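The Grerkgate Well

My aunt held that the well at Grerkgate could tell a liar. You dropped in a coin, said your piece, and listened. A splash meant truth. Silence meant the other thing.

I was 22 when I first pointed out that a coin dropped in water will always splash.

"Not always," said my aunt.

She had a story, of course. Old Nwosu had sworn over the well that he never moved the boundary stones, and his coin fell without a sound. Who heard it not splash? Everyone. Who was there? Well, her mother had spoken to a woman who was. I asked whether the well might have been dry that year. She went to see to the rice.

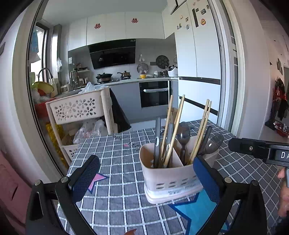

We ate, and she didn't bring it up again until the plates were cleared.

"Yhon Villanueva is selling the water now," she said. "In bottles. He says it cures doubt."

"How much?"

"200 a bottle. 100 if you bring your own."

I said that a man who halves his price for want of a bottle is selling bottles. She said I had always been a difficult child.

So I walked up to Wonetau the next morning and asked him. Villanueva was sitting on the wall with his shoes off. He told me that 1,000 people had come since May, which I didn't believe, and that none had complained, which I did. Who complains to a man on a wall?

"Try it," he said, and gave me a coin of his own. "Say something true."

I leaned over. It smelled of moss and old pennies. I could think of plenty of true things, most of them about him, but what I said was that I didn't believe a word of it.

I let go. I waited a good while. Up the lane a dog barked, and then a cart went by, and I may well have missed it under the wheels.

"Well?" said Villanueva.

"There was a cart," I said.

He put his shoes on and asked if I wanted the large or the small.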